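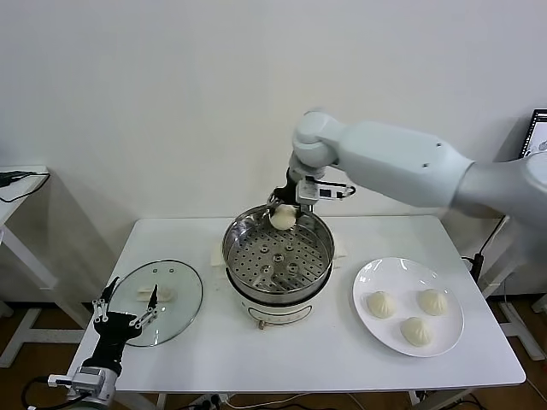
倍音を削らずに音圧を稼ぐ
ノドホルム、4作目『Presia』の録音工程を語る

4人組のヘヴィロックバンド、ノドホルム(Nodholm)が4作目のアルバム『Presia』を発表した。全9曲、収録時間は47分。前作『Belay』から3年ぶりの作品で、録音からミックスまでを自前のスタジオ「プレトラ(Pretora)」で完結させた最初のアルバムになる。ギターとエンジニアリングを兼任するグリア・モリソン(Greer Morrison)と、ベースのオリガ・オンドレイカ(Oľga Ondrejka)に、主に制作の技術面について聞いた。取材は9月、オンラインで行った。

最初に確認したのはチューニングである。『Belay』ではギター2本ともドロップAだったが、新作では全曲がCスタンダードに戻っている。

「下げすぎると、ベースの基音とギターの基音がほぼ同じ帯域に入ります」とモリソンは言う。「前作ではギターを120Hzから下で急峻に切っていました。切れば整理はつきますが、切った分だけ弦の張力も聞こえなくなる。今回は最初から音程を上げて、フィルターは80Hz、12dB/octの緩いものだけにしました」

弦のゲージは6弦側が056。スケールは2本とも628mmのままで、ピックは1.0mmから0.88mmに変えた。ピックの変更はレコーディング2日目に決まり、初日に録った2曲のリズムギターはすべて録り直している。

オンドレイカのベースは3系統で録られた。DI、15インチ1発のキャビネット、それに歪ませたギターアンプである。

「ギターアンプのほうは250Hzより下を捨てています。低域はDIだけで作る。キャビネットは中低域の空気感のために足していて、単独で聴くとかなり貧弱な音です」

3系統の位相はどう合わせたのか。

「波形を目で見て合わせるのはやめました。クリックを1発DIから入れてキャビネットのマイクまでの遅延を測り、DI側を遅らせます。一度測ったらマイクは動かさない。床にテープを貼って、そこから先は誰にも触らせませんでした」

遅延の補正はセッションの最初に行い、その後は各曲の頭で極性だけを確認したという。2曲目「288」では例外的に補正を外している。ベースのアタックをわずかに後ろへずらし、キックとの間に隙間を作る狙いがあった。

ドラムはマリクルス・エスピノサ(Maricruz Espinoza)。キックは22インチで、フロントヘッドに穴は開けていない。マイクはビーター側に1本、フロント側に1本、合計2本。トリガーによるサンプルの差し替えはアルバムを通して使っていない。

「差し替えないと決めたのはマリクルスです」とモリソンは説明する。「そのぶんチューニングに時間がかかりました。1曲録るたびにヘッドの張りを確認するので、1日に録れるのは多くて2曲です。フロントタムのヘッドは途中で2回交換しました」

クリックの使用については曲ごとに対応が分かれる。9曲中5曲はクリックあり、残り4曲はドラムのテンポに全員が合わせた。終曲「1912」は演奏中に毎分6拍ほど速くなっているが、編集での修正はしていない。

「修正した版も作りました。聴き比べて、元に戻しました。後半のリフは速くなる前提で書いてあったので、まっすぐにすると単に長く感じる」とオンドレイカは言う。

曲名に数字が多いことについても尋ねた。「288」「572」「1607」「1912」と、9曲のうち4曲が数字だけの題である。

「セッションファイルの番号です。デモの段階で自動的に振られた番号を、そのまま題にしました」とモリソン。歌詞との関係は「ない」とのことだった。

では残りの5曲に普通の題がついているのはなぜか。オンドレイカによれば、歌詞が先にあった曲には歌詞の側の題を残したという。歌詞はすべてボーカルのシトラリ・ショラルパ(Citlali Xolalpa)が書いている。

ボーカルの録音は他の楽器とは別の週に行われた。ダイナミックマイクを手持ちで使い、ブースには入らず、コントロールルームのモニターを小さく鳴らした状態で歌っている。モニターの音はマイクに回り込む。

「かぶりは消していません」とモリソンは言う。「消すつもりなら、極性を反転したオケをもう一度流して録り、足し合わせれば減らせます。2曲で試しましたが、シンバルの成分だけ中途半端に残って、かえって耳につきました。それなら全部残っているほうが扱いやすい」

ショラルパの声には、テープエコーを薄くかけた箇所が3か所ある。ディレイタイムは曲のテンポに同期させず、いずれも手動で設定した。リバーブはプレトラの階段室を実際に鳴らして録った1種類だけで、スネアにも同じものを使っている。残響時間は中域で1.8秒。ミックスでは1.2秒付近から下がるようにエンベロープをかけた。

プレトラは元印刷所の1階を改装した施設で、録音室の天井高は4.1mある。モニタースピーカーの背後に厚さ200mmの吸音層を設けたものの、63Hz付近にはまだ山が残っているという。

「山があるのを知っていれば判断はできます。困るのは、ほかの場所から来たエンジニアがそれを知らずに低域を削ることです。今回はミックスも自分でやったので、その問題はありませんでした」

マスタリングは外部に依頼した。担当はナジェリ・オルベラ(Nayeli Olvera)。納品時の指定は、統合ラウドネスで-10.5LUFS、トゥルーピークで-1.0dBTPである。このジャンルの新譜としては低めの値だ。

「ナジェリからは、あと2dBは上げられると言われました」とモリソンは振り返る。「上げた版も届いています。静かなパートとの差が縮まって、『1607』の中間部の意味がなくなっていました。ギターが1本だけになる箇所があるのですが、そこが全員で弾いている箇所と同じ大きさに聞こえる」

アナログ盤には別のマスターを用意した。150Hzから下をモノラルにまとめ、シンバルの帯域にディエッサーを浅くかけている。曲順も配信版とは異なり、A面の最後に「572」を移した。内周に高域の多い曲が来るのを避けるための変更で、B面は「1912」がそのまま末尾に置かれている。オルベラは「1912」も内周から外すよう提案したが、バンド側が断った。

ライブでの再現についても聞いた。ベースの3系統のうち、ステージで使うのはDIとギターアンプの2系統だという。

「キャビネットはモニター代わりに鳴らすだけで、マイクは立てません。会場ごとに遅延を測り直す時間がないので」とオンドレイカ。「小さい会場ではギターアンプの音が直接客席に届きます。PAの担当者にはフェーダーを下げてもらって、それで足りる」

階段室のリバーブはインパルス応答として収録してあり、ショラルパの声にのみ使用する。スネアには会場の響きをそのまま使い、追加の処理はしない方針である。

次の録音の予定はまだ決まっていない。モリソンは先に63Hzの山を処理したいと話す。候補は録音室の隅に置く膜振動型の吸音体で、試作した1台目は共振点が71Hzにずれていた。膜の面密度を上げた2台目を製作中だという。

2025年11月30日 掲載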